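Widmer hand-held gripper pair, with the Cukel care kit: long-term review
Reviewed by Lempi Partanen
Thursday, April 24, 2025

I have had a pair of the Widmer hand-held grippers in my care since November, and in that time I have cleaned them, charged them, dropped one (only from knee height, thank goodness), and taken the fingers off and put them back on more times than I would like to admit. So this is less of a first look and more of a letter from somebody who has been living with them. If you are the person at your place who gets handed the screwdriver whenever something starts to squeak, I hope it will be of use.

We use ours for laundry work at our Jellthorpe room. Somebody holds one in each hand, folds a pile of clothes with them, and the movements are kept for teaching the robots later on. It is gentle work, but cloth is much harder on a gripper than you might think. Fluff gets everywhere! A morning of towels will leave a soft grey collar round the base of each finger, and if you leave it there the fingers begin to close a touch late on one side, and then everybody blames the software.

The Cukel care kit is sold separately and I do think you should buy it at the same time. It comes in a flat zip case with two drivers, a stiff little brush, a soft brush, spare finger screws, a tube of grease and a card with the steps printed on it. The stiff brush is the star. I have tried toothbrushes, paintbrushes and (once, in a hurry) a pastry brush, and none of them reach in behind the finger the way this one does.

My own routine goes like this. Switch both grippers off and wait for the lights to go out. Brush outwards from the finger base, never inwards. Open and close each finger slowly by hand and feel for any roughness. Wipe the housing with a barely damp cloth, keeping well away from the grille on the front, and then leave everything alone while you put the kettle on. The whole thing takes 30 minutes for the pair if you are not interrupted, and I am always interrupted.
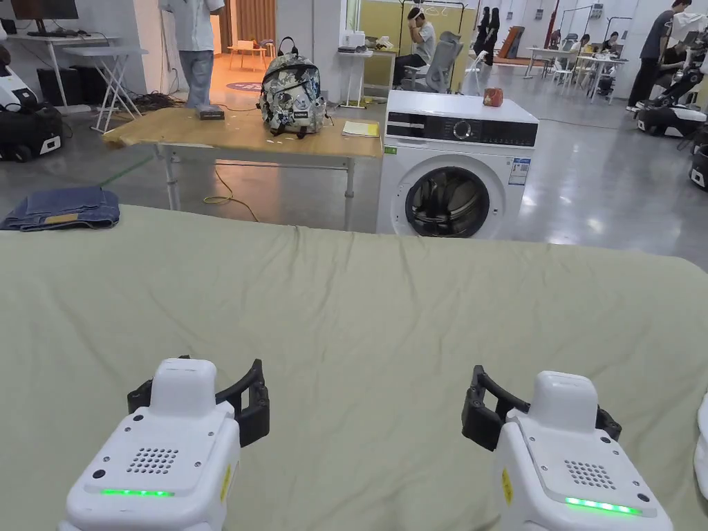 Where you do all this matters nearly as much as how. I like a big plain cloth laid out flat, in one pale colour, because the finger screws are tiny and black and they bounce. On a bare bench they roll straight off the edge and you will spend your afternoon on your hands and knees. A cloth also saves the white housings from scuffs, and you can simply carry it to the door and shake it out when you are finished. Ours goes through the wash with everything else.

Setting up after a clean is the part I grumbled about most in the early weeks. You set the grippers down side by side, switch them on, wait for both to settle, and then run the open-and-close check from the menu. It asks for four full squeezes on each hand. If you are half-hearted about even one of them it sends you back to the start with no word of explanation, which I found rather rude. The trick, which I had from Wahyudi Ngui at our Hendport workshop, is to squeeze right to the stop and hold for a slow breath before letting go. I have hardly had a failed check from that day on.

Now, the fingers themselves. The curved shape is lovely for picking up the hem of a shirt or the corner of a towel, and it copes with denim far better than the straight ones we had before. The pads do wear, though. Ours went shiny after 3692 closes (the counter in the menu keeps track, bless it) and a shiny pad will let a silky lining slip away every time. Replacing a pair is easy enough: two screws each, a wiggle, and off they come. Do put the new ones on loosely first, close the hand so they line themselves up, and only then tighten. I did it the other way round to begin with and had one hand that pinched slightly crooked for a week.

There are a few things I would change. The printed card is far too small for anyone over forty, and step 4 has the drawing upside down. The grease is good but there is enough in the tube to last until my retirement, so I would happily have had less of it and another packet of screws. I would also love a proper stand to rest the grippers on, as they do like to be put down tidily and there is never quite room on the table.

The drop, as you asked last time, did no lasting harm. It landed on its side, I took the cover off to have a look, found nothing loose, and ran the check again. It passed on the second go – I may have been holding my breath for the wrong reason.

Would I buy the pair again? Yes, and the kit with it. I am ordering more pads this week, and two spare brushes as well, seeing as mine keeps wandering off to Hendport.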